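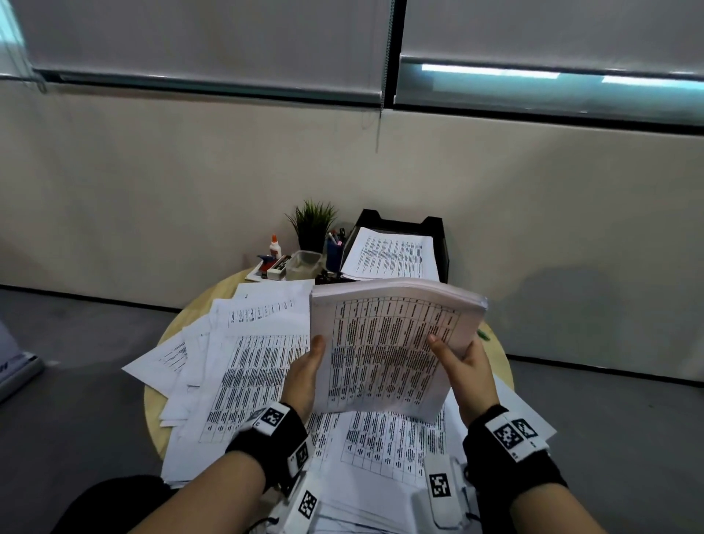

Demonstration Group, minutes
Sun 18 January, office room, Truvgate

Present: Waqas Afridi (chair), Dambrauskienė (data), Kindus staff, one person from Getex by phone
Minutes: Dambrauskienė

1. Last minutes
Accepted with one fix. The glove trial was in August and the minutes had it a month early.

2. Paper handling, wrist marker sessions
Waqas went over the task as it is being recorded now. The person sits at the round table with a marker strap on each wrist, picks up the printed sheets, squares them into one stack and puts the stack in the black letter tray. Bare hands, both hands, no tools. The straps give us the wrist positions and the head camera gives us the rest.

The count stands at 3,157 usable demonstrations. Kindus asked whether that includes the ones done with the remote arms. It does not. Those are kept apart and will stay apart until the two sets can be lined up in time.

Points raised:
Thick stacks bend back at the top when held upright. Getex wants these kept in the set. Agreed.
Thumb on the front sheet, fingers behind the pages is the grip most people use without being told. We will not instruct on grip.
Square markers have to face outward or up. If a strap turns on the wrist, stop and start the take again. Do not fix it in the middle of a take.
Cables from the modules can catch on loose paper. Waqas to try a shorter run along the forearm.

3. Table layout
Long talk about whether to clear the small things off the back of the table (glue bottle, stapler, pen holder, plant, clear container). Kindus would like a bare table for the first policy. Waqas would like it left as it is, as a real desk has things on it. Decision: leave everything where it is for the current batch, then record 500 takes with only paper and tray. Compare after that.

Sheets going over the left rim: a take still counts if a sheet drops, as long as the person carries on with the task. Mark it in the log.

4. Remote control station
Two of the last 12 remote sessions were thrown out for lag between the handles and the arms. Getex thinks it is the network in the back office and will send a different switch. Until it comes, remote sessions are limited to moving stacks that are already squared. Fanning and squaring by remote takes too long and the operators get tired.

Kindus asked for breaks to be written into the schedule. Agreed.

5. Labels
Dambrauskienė reported that "pick up" and "square" are being marked at different points by different labelers. From now on "square" starts when both hands are on the stack and it is upright. Old labels will be redone, newest first.

6. Other business
Printed tables are fine as task paper. Plain sheets to be added when the next box is opened.

Actions
Waqas: cable run, plan for the paper and tray takes
Dambrauskienė: label rule sent to all labelers, log column for dropped sheets
Getex: network switch
Kindus: break schedule

Next meeting to be set by email.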